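Trendberg has a trailer now

August 10, 2018

The first full trailer for Trendberg went up this morning and I've watched it more times than I should have before work. We had the teaser back in March, but that was mostly fog and a voice reading a letter. This one has the cast in it.

For anyone who hasn't been following, Trendberg is the new one from Natnael Zeleke, who made Dakach. It's set in a mining town in the north, in winter, and follows a pair of brothers who come home to sell their father's house and find someone already living in it. That's all the official summary says and the trailer doesn't add much to it. I'm glad. The last few thrillers I paid to see had given away the final half hour before I bought a ticket.

The big change since the teaser is that we get to see Ó Flaithearta as the older brother. I wasn't sure about the casting when it was announced. He's done mostly comedy, and the one serious part I've seen him in was a small one where he stood by a window and looked tired. He looks tired in this too, but it works better. There's a shot of him eating soup across the table from the woman in the house, neither of them talking, and I'd watch a whole movie of that.

The accent I'm less sure about. He only has a few lines in the trailer and it seems to move around between them. Trailers get cut together from all over the shoot, so maybe it settles down in the finished movie.

It looks good. Dakach was shot almost entirely indoors and some people found it hard to sit through. I liked it, but I had to pause it and walk around the kitchen. Trendberg gets outside a lot more. There's a long shot of a truck crossing a frozen lake that I'd like to see on a decent screen, though the theater near me will probably give it two weeks in the small room at the end of the hall, same as last time.

The music is by Nelusero again. If you've heard the Dakach score you know what to expect — low strings, a lot of waiting, and then something that sounds like a door being dragged across a floor. I bought that one on vinyl and have played it maybe twice. It isn't dinner music.

My one real complaint is the song they put over the last part of the trailer. It's a slow piano cover of an old pop hit, and every trailer has had one of those for years now. It doesn't fit with anything else in there. I'm guessing the studio picked it. The teaser had no music at all and was stronger for it.

There's still no release date beyond "this winter." I'll go opening weekend if it plays anywhere I can drive to. Before then I want to watch Dakach again, and I've promised to show it to my sister, who fell asleep during the first one of his I made her watch. She says she'll try.

If anyone has read the novel it's based on, let me know if it's worth picking up first. The library has two copies and both are checked out.

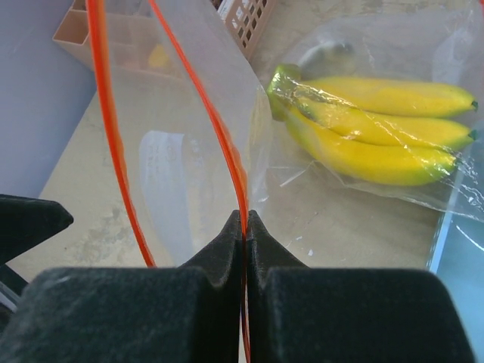 Holding on to the edge of a clear zipper bag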